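Progress report to the Brinkmann fund
Project: Ninus, learning two-handed handling from demonstrations
Period covered: October through January
Prepared by Eilidh Mowat, project lead

Where we are

The short version is that we now have 2856 usable demonstrations, and I am very happy with them. When I wrote to you in the fall we had a bench, two arms that did not agree with each other about where the table was, and a folder of recordings that I would not have shown to anyone. The calibration is sorted out, the operators are quick, and for the first time the collection side is running ahead of the training side (a nice problem to have!).

To recap for anyone at Brinkmann who is new to the project: a person steers both arms through a short task, we record the movements and the camera views together, and the model learns from many such recordings how to do the task on its own. Everything depends on the quality and variety of those recordings, so that is where most of your money went this period.

What we collected

The demonstrations fall into two families. The first is single-arm work, picking up a part and setting it down somewhere useful. The second is the one we proposed to you in the first place, where one gripper steadies or turns a part while the other does something with it. Of the total, 1031 belong to the second family. That share is smaller than we planned, but it grew a lot in January once the operators had settled into the controls, and I expect it to overtake the single-arm set before summer.

We changed how we place the parts. In the early sessions the operator put everything down by hand wherever it felt natural, and "natural" came out as the same few spots over and over. The model picked up on that quickly and did poorly as soon as a part lay near a corner. We now draw each starting layout from a printed list of positions and angles, including some awkward ones that nobody would choose. It slows the resets a little. It has also done more for our results than any change to the model itself.
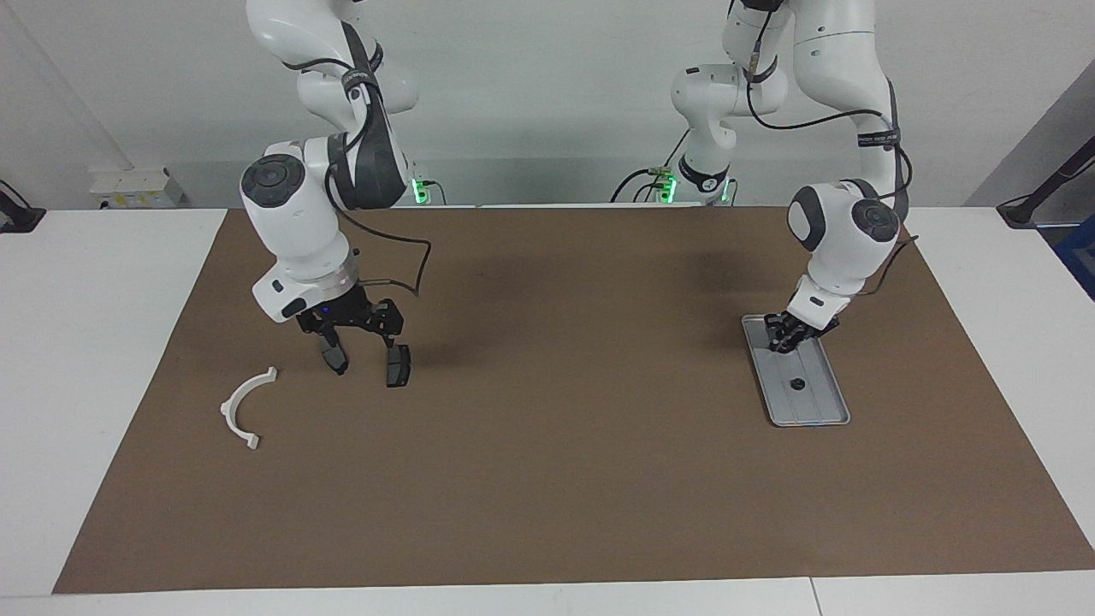 We also wrote down, finally, what counts as a good demonstration. An operator may hesitate, and may even miss a grasp and try again, as long as the recovery is clean and the task gets finished. We keep those. What we throw out are recordings where a part leaves the work area, where the camera and arm timestamps drift apart, or where somebody reaches in to help. I was nervous about keeping the missed grasps, but the model trained with them recovers from its own mistakes far more often, and watching it do so for the first time was the best afternoon of the project so far.

How the model is doing

In the January check we ran 101 trials on layouts that were not in the training set. Single-arm tasks went well, and most failures came down to thin parts that lie flat and give the fingers very little to hold. Two-handed tasks are behind, as we expected given the smaller set. The typical failure is timing: one arm lets go a moment before the other has a firm hold. Those runs come painfully close to working, and I think more examples of the handover itself will help a great deal.

We tried the same model on the second bench at Prestumau with no extra data. It did worse there, mostly on reaching, and we put that down to differences in camera height. A small set recorded on that bench should tell us whether we are right.

Problems and delays

We lost 2 weeks in December to a cable fault that showed up only when the wrist was turned far to one side. Traltov, who look after our hardware, rerouted the cable and left us a spare. The recordings from that stretch have been set aside and are not in the totals.

Labeling is the other sore point. Each recording gets a one-line description of the task, and our early ones are a mess ("move part," "move the part," "part moved"). We are rewriting them by hand, a batch every afternoon at four.

Next period

Most of our sessions will go to two-handed work, with extra attention to handovers. We will record the small Prestumau set, finish the labels, and repeat the January trials with the same layouts so that you can compare the numbers directly. We are not asking for any change to the budget. I would like to invite you to see a session in person, though, and if you let me know a week ahead I will make sure that both benches are running.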